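Print this page | E-mail this page

Stirnden Launch Watchers > Small satellites > Receiving the Jostow beacon

uzma_minhas
Heard it! First pass over my house after the rideshare went up, and there was the Jostow beacon, weak but plain as anything, right where the team said it would be. I was standing in the yard in my slippers with a handheld antenna and I yelled so loud the dog went back inside. Has anyone else tried yet? I'd love to compare notes on signal strength — mine faded in and out the whole way across.

teosepulveda
Congratulations! That fading is normal this early. It's still tumbling, so the antenna points at you, then away, then back again. Give it a week and it should settle down.

g_gallardo
I don't buy the tumbling explanation. The fades on my recording were too uneven. My money is on a solar panel that only opened partway and is shadowing the antenna. The Quaye satellite had the same trouble and the team spent 2 months hoping it would fix itself.

teosepulveda
Gonzalo, you said that about the last one too, and it was fine by Thursday! Tumbling doesn't have to be even. If it's spinning on more than one axis you get a messy pattern that looks random until you plot a few passes side by side.

uzma_minhas
OK, I went and plotted mine because of this argument, and now I'm up way past my bedtime. I have two passes so far, one in the evening and one just before sunrise. The evening one is ragged. The morning one looks a lot smoother, but it was also much lower in the sky, so I don't know how fair it is to compare them.

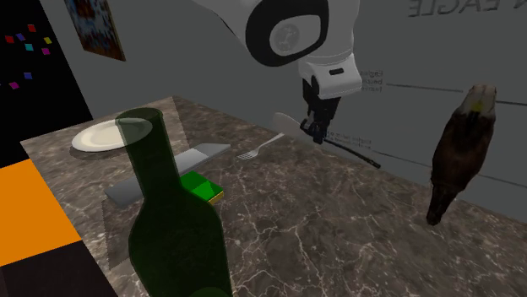 I also tried correcting for Doppler by hand, turning the dial as it went over, and I was terrible at it. By the time I'd caught up it was almost at the horizon. What do you all use? I'd like something that runs on an old laptop and doesn't want an account.

nereab
Busine! It's free, it's small, and it tunes the radio for you if yours has a data cable. The menus are a bit strange but you only have to set up your location once. Load fresh orbit data before each pass this week, though. The early numbers are always off while they sort out which object is which.

g_gallardo
Busine is fine if you like guessing what the buttons do. I still tune by hand. You get better at it, Uzma, and you learn more.

nereab
You also miss half the pass, Gonzalo :)

ehsan_n
Adding a report from farther south. Good copy on a high pass at 5 this morning with a homemade antenna, and I decoded 2 full frames. Battery voltage looks healthy in both, which makes me doubt the stuck panel. I can send the audio to anyone who wants it.

g_gallardo
Send it over. A healthy battery doesn't rule out a partly open panel, but I'll admit it helps Teodoro's side.

uzma_minhas
Yes please, me too! Installing Busine now. Next good pass for me is right after dinner.

Print this page | E-mail this page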